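Clustden Boards > Home & Kitchen > Storage

Red canisters: is the bottom supposed to look like that?

numness37
Bought the tall red canister from the Grerndale outlet in October. Paid $74 for the set, which I thought was steep for something that holds rice. The listing says "color all the way around." I have my doubts. Anyone own one?

Garba Bassey
I've got six. They're fine. Red on the sides, plain on the bottom, like every canister ever sold. What did you expect for $74?

numness37
I expected the words in the listing to mean something.

ravindra_j
With Garba on the price, not on the plain bottom. My old Ogundipe tins were painted underneath too and they lasted years. Leaving the base bare is how they save a few cents.

Garba Bassey
And the paint on the base of those tins came off on my shelf paper. No thanks.

shelfwatcher100
"Lasted years" tells me nothing. Lasted where, in a cupboard? Everything lasts in a cupboard.

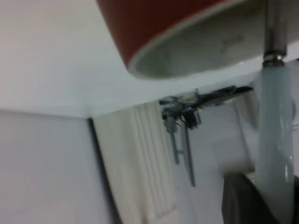

ravindra_j
My complaint is with sellers who only show the front. You put these on a high shelf and what you look at all day is the underside. The side is a nice brick red, I'll give them that, but the base is pale gray with a few darker smudges on it. For that money I'd want the base to match.

Garba Bassey
Smudges wipe off.

ravindra_j
Maybe. Have you tried, or are you guessing?

Garba Bassey
Guessing. Mine sit on the counter.

numness37
So that's a no on "all the way around." I'm sending mine back if the outlet will take it without the box.

shelfwatcher100
They won't. Good luck though.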